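Home Forum Answers Tags Members Log in

Furniture & Surfaces > Small tables > Stability and layout

Round table with a thin metal base: how to place a tray, a mug and a flowerpot on it

Posted Aug 24, 2024 by Sebastião Magalhães

I have a round white side table in a shared workroom. The diameter is 500 mm. The base is thin metal, brass-colored, and the whole thing is light enough to lift with one hand. It has to hold a pot of artificial flowers, a small picture frame and a rectangular tray that people use for a mug.

The tray is 400 mm on the long side. With the flowers at one edge, the tray ends up past the edge of the top on the other side. I have tried turning it and the overhang moves but does not go away. The items get cleared and put back several times a day by different people, so the arrangement has to be easy to repeat without measuring.

Current layout, flowers left, tray right, frame behind the tray: 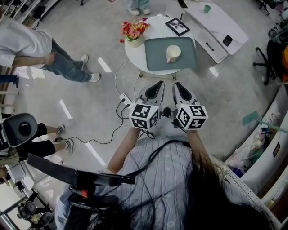 Does a tray that overhangs a round top make the table unstable?

A small overhang makes very little difference, provided the load on the tray stays inside the footprint of the base. What tips a light table is weight applied outside the line between two adjacent contact points on the floor, and an empty rim contributes almost nothing.

The rest of what I want to know is whether to change the tray or the table. Zoltik sells a top with an 800 mm diameter, but the aisle to the long desk is already narrow. I would prefer to keep the table.

Tags: side table, tray, overhang, artificial flowers, shared room

zapata_fixtures

Keep the table and change the tray. A rectangle fits inside a circle only if its diagonal is shorter than the diameter. If your tray is 400 by 300, the diagonal is 500, so it fits exactly when centered and not at all when anything else is on the table. Measure the short side and work it out before buying.

For the space you describe I would look for a tray with a diagonal no greater than half the diameter plus the radius of the pot. That is a rule of thumb and it assumes the pot stands right at the edge.

Other points:

- Put the heaviest item nearest the center. An artificial arrangement in a ceramic pot is usually heavier than a mug, but check, as some pots are sold unweighted and the stems are top-heavy. A handful of gravel under the foam fixes that.
- Turn the mug handle inward. A handle that projects over the rim gets caught by sleeves.
- Lay the frame flat if it has no stand. A frame leaning on a tray slides when the tray is moved.
- Fit thin felt or silicone dots under the tray. On a smooth top the tray moves before the table does, and that is the more common accident.

The Drelo small tray has a low rim and would probably suit, although the finish marks easily.

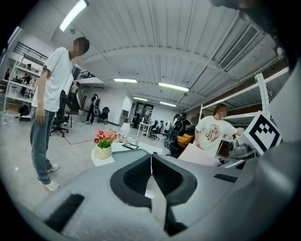 On repeatability, mark the positions from underneath. Put a short strip of tape on the underside of the top at the point where the pot goes, so that anyone can find it by touch. Marks on the upper surface wear off with cleaning and look untidy. If the room is used by many people, fix the pot with museum putty and treat it as permanent. The tray is then referenced from the pot and only one object has to be positioned.

Check the screws where the base meets the top as well. Thin bases loosen with repeated lifting. I retighten ours every February.

kettle_and_rule

Get a round tray. Flalora has one, I paid for two and both are fine. Don't move the flowers.

Sebastião Magalhães

Thanks. The short side is 300 mm, so the diagonal is 500 mm as suggested. The tray can't share the top with anything. I will look for a smaller one and use the tape underneath.

zapata_fixtures

Measure across the outside of the rim. Listings often give the inside dimension.

Related: Felt or silicone dots on a painted top (833 views)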